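April, picking notebook, planner side

Spent most of the morning on the grasp ranking again. Muchen Bai had merged the new wall-clearance term into Bonsu (our planner, for anyone reading this from the Clikico side) and I wanted to see what it does with a mixed bin before we turn it on for everybody.

First batch was 100 attempts with the old cost, second batch 100 with the new one, same bin, same objects, reshuffled by hand every 10. Old cost kept proposing grasps on the long box that look great on paper and leave the lower finger no room at all against the side wall. The new term pushes those down the list, but it pushes them down too hard, so the box ends up last every single time - even when it's the easiest thing in there!

The shaggy textile is its own headache. The depth image gives me a lumpy cloud with holes in it, segmentation splits it up, and then every piece gets its own grasp candidates. One cycle had 129 candidates and more than half of them were on that thing. The sunglasses are the opposite problem, hardly any points on the lenses, so the planner sees a skinny bit of frame and shrugs.

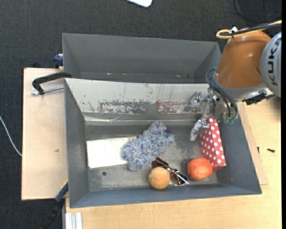

Changes for the afternoon

Clearance weight down by half, and only applied to the lower finger. The upper one has plenty of room on most approaches and I think we were charging for it twice.

Merge segments that touch and have similar normals before sampling. Muchen has a branch for this, needs a rebase.

Log the rejected grasps too. I keep wanting them and they're gone by the time I go looking, very annoying.

Also, the wrist hoses still aren't in the collision model. Pludimum exports the arm bare, so I'll stick a fat capsule on there for now and tune it later.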